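Dalurar Shared Workshop
Members' Projects: Gallery

The Two-Arm Bench

Home | Workshop | Members' Projects | Opening Hours | Contact

Introduction

The Two-Arm Bench is a members' project at the Dalurar Shared Workshop in Sestton. It consists of a pair of small robot arms mounted side by side on a common rail, inside an enclosure built from aluminium extrusion. The purpose of the project is to establish how far two modest arms, assembled by members in their own time, can be made to carry out ordinary kitchen work. The tasks chosen are unpacking shopping, setting out fruit and clearing a surface.

Work on the bench began under the name Hurnero, which is still used for the control software and appears on some of the older drawings. Members consulting those drawings should note that the rail height was altered after they were made and that the current dimensions are kept in the project folder at the workshop.

Construction

The enclosure was assembled first, so that the arms could be set out against fixed points. Both arms are of the same design and are secured to the front rail. Each has a parallel gripper and a small camera carried at the wrist. The wrist camera gives a close view of the object between the fingers, and the software compares this with the wider view of the whole bench.

The walls are finished in light grey with a tiled pattern and the working surface is dark grey with a marble pattern. Several members had asked for a plain white surface. The darker one was retained after trials in which pale plastic proved difficult to distinguish from a pale floor.

Cabling remains the least satisfactory part of the build. The present arrangement leaves the circuit boards at the front, where they can be reached easily, and a cover is to be made for them before the bench is moved. Members are asked to leave the cable runs as they find them.

The unpacking task

Thin carrier bags were chosen as the first serious test for both arms together. A bag has no fixed shape, its opening shifts when touched, and one arm working alone tends to drag it across the surface. The approach adopted is for the two grippers to work at the opening from either side. Imitation fruit and vegetables are used for this work, and a red flower-shaped dish serves as the place to which items are to be transferred.

The programme for the task is set at 53 attempts, divided into sessions of no more than 10. A record is kept of each attempt, including those abandoned, and the sheets are held with the project folder.

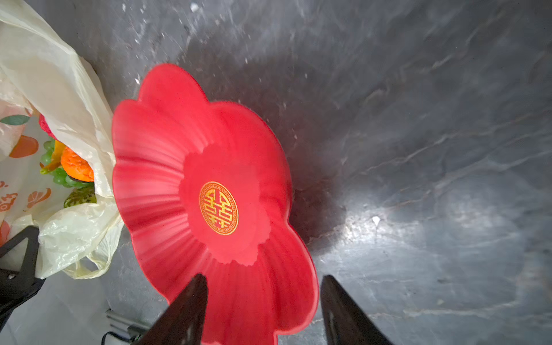 The red dish from close range, with the gripper fingers at its lower edge and the bag of fruit alongside. 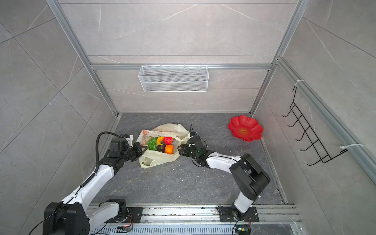 Both arms at the bag, with the dish standing clear to the right.

Further work

The next stage of the project concerns the gripper fingers. A softer pair is to be made on the workshop's own printer and compared with the present set over five sessions, using the same objects and the same starting positions. A proposal to add a third camera has been deferred until that comparison is complete.

The Oyewole Room, where the bench is kept, is open to members on Saturday mornings. Those wishing to operate the arms must first complete the workshop's machine induction and should enter their names in the bench diary. Visitors are welcome to observe from behind the marked line.

Enquiries about the project, including requests for the parts list, may be left at the front desk.

Back to Members' Projects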